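Notes for Session 4: What the Arm Costs After You've Bought the Arm

Handed out September 6, 2019. Bring it back next time; the printer is on its own budget and losing.

Last session Tharindu Siddiqui's group presented a plan for a kitchen-task lab at Erden. The plan had one line for equipment: "robot." I've seen worse. I have signed worse.

Start with the quote. Vendors price the arm, and the arm is the part you'll be proudest of and spend the least time arguing about. The hand is usually a separate line, sometimes from a separate firm, and a hand with fingers costs more to buy and to keep running than a plain two-jaw gripper. Ask which tasks need fingers. If the answer is "demos," write that down and price it as marketing.

Then the things around it. Mounting, guarding, power, spare fingers, shipping, and the crate you have to ship it back in. At Saltow we held 15 percent for this and spent it by January. Hold more.

Simulation goes in the budget as its own line. Groups treat it as free, and the license may well be, but the person building the countertop is not. Kanokwan Pongsiri's rule for the Rungrueang project was 40 hours of modeling per new workspace, with no purchase order for hardware until the tasks had been tried in software. I stole it and so should you.

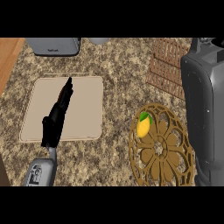 Fig. 1. Simulated counter task: arm and black multi-fingered hand over an empty tray, lemon on the round trivet.

Look at Fig. 1 with a purchasing eye. A render like this lets you ask about reach, clearance beside the tall appliance, and where the base would have to go -- all before anyone drills into real granite. It won't tell you what the hand costs to repair. Get that in writing, with a lead time. Ours at Grilel was 60 days, which is a long time to look at a wrist.

One arm or 2? Price both. A second arm doubles the hardware line and does something less polite to the integration line.

For next time: rewrite the Erden plan with separate lines for arm, hand, simulation, spares and training. State who pays for year two. "The department" is not a person and has never answered my email.

Comments

Ynyr Ifans: Does the modeling line include the lemon?

Rosario Marras: Put it under labor. Everything ends up there.

Charoen Chuensuk: Our repair quote excluded shipping both ways. Worth adding to the list.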